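Informe de avance – Proyecto Bralel
Destinatario: Vament, área de seguimiento
Fecha: 2025-03-25

1. Puesto de trabajo y material

El periodo se ha dedicado al almacenaje transparente de sobremesa. El puesto dispone de mesa de madera clara y silla plegable negra.

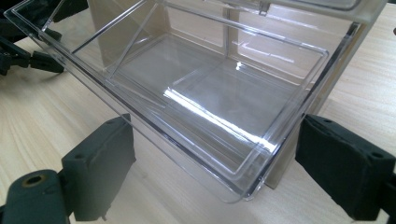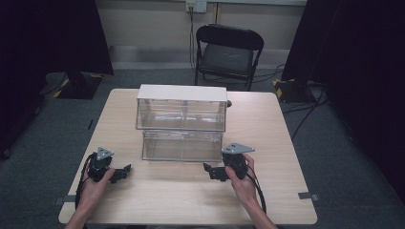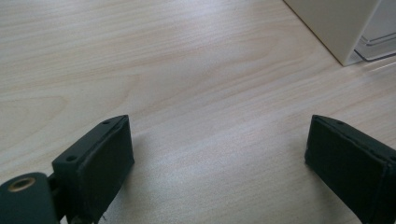
2. Actividades realizadas

Se han completado 24 sesiones de apilado y desapilado. La ficha de montaje, redactada por Brurell, queda en su versión 4 e incorpora la colocación de la tapa blanca.

3. Incidencias

Los reflejos en el plástico dificultan la lectura de los bordes – se propone probar con luz lateral. Akbulut entregó con retraso dos juegos de cajas, ya recibidos.

4. Próximo periodo

Pendiente el ensayo con compartimentos llenos. El presupuesto no varía respecto al aprobado en diciembre.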